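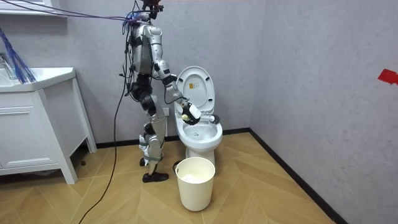 Trernia updates its rules for bathroom cleaning robots

Trernia has put out a revised set of working rules for humanoid robots that clean bathrooms. The document runs 26 pages and replaces the first version from last year. It takes effect in March at the Ivlow and Udow sites.

The main change concerns cables. Any power or data line that reaches the floor must now be routed behind the robot before the first step is taken, and checked again each time the robot turns. The group logged 2,164 cleaning runs under the old rules, and trailing lines were the most common reason for an operator to stop one. 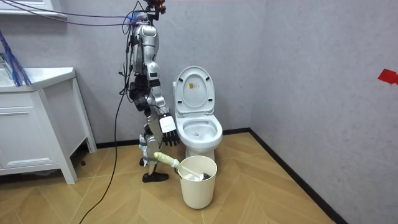 A robot beside an open toilet, with the brush standing in its bin and a black cable running across the floor.

Tools get their own section. A toilet brush may be held only by the handle, and the grip has to be settled before the brush head leaves its container. The other hand stays clear of the bowl during the lift. Once a gripper has been used on a toilet, it may not touch a faucet or a countertop until it has been wiped down.

Operators must also complete 5 supervised sessions before they run a robot alone. The earlier rules asked for two.

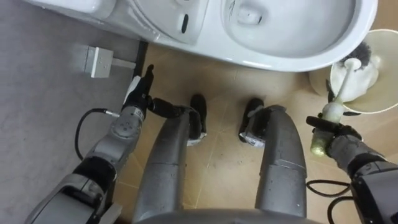
Both arms at work near the toilet, the right gripper closed on the brush handle.

Kaplan, which took part in the review, will apply the same rules to its own machines. It had asked for a lower speed limit near ceramic fixtures — that request was put off to the next revision. Sites that have passed 2,000 runs can apply for a shorter inspection, starting the same month.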